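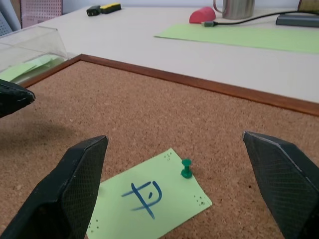 ok so the mail situation. we moved to Collet in July and I am still getting maybe half my mail. the other half goes to the old place in Hekwood or just, nowhere. I've been keeping track of the whole mess and meaning to get it all up on a cork board like that one, tan with the reddish brown border, one spot for every letter and notice. so far it's all in a shoebox. anyway. thread

first thing. I filed the change of address before we moved. before! got the confirmation and everything. then 3 weeks of zero mail. not even junk. I kind of enjoyed it tbh

then one day a giant bundle with a rubber band around it. all of it for the people who lived here before us

went to the post office. long line, one window open. the clerk was super nice, typed for a long time, said our new address wasn't in the system as a house. it was in there as a vacant lot

a vacant lot. I am standing there holding a lease

apparently the street got renumbered when they built the new section by the creek and some of the numbers never got updated. so the county has one number, the post office has another, and the electric company has a third one they made up I guess

the electric company found us just fine btw. never missed a bill

stuff that went missing so far: car registration, a jury notice (great), two birthday cards, my new debit card, my kid's shot records from the old pediatrician

the debit card was the worst. bank would only mail it to the address on file. address on file could only be changed with a code. code came by mail

had to drive to the Trekier branch to do it in person, 4 forms, and the printer was down so I came back after lunch

if you're moving to a new build or anywhere near one, call the county addressing office. not the post office. ask them what your number is and ask when it was last sent out. I didn't know this office existed. they picked up on the second ring

they gave me a letter that says our house is a house. make copies. I've used it at the bank, the DMV and the school already

also do the temporary hold thing at your old post office if they'll let you. ours did and thats how I got the registration back

forwarding doesn't cover everything either. a lot of goverment stuff says return service requested on the front and goes right back to the sender. so change those one by one, annoying I know

cost of all this so far: $200 in late fees, of which I got most back by calling and being very polite for a very long time. the toll people wouldn't budge

someone asked about PO boxes. yes we looked. waitlist in town. there was one open in Pronimden but that's a drive and I'd never go

update November 6, 2024: got a real letter today!! addressed to me, right number, right street, in my own mailbox

it was the jury notice. second one

still missing the shot records, calling the pediatrician again tomorrow, will post if they ever show up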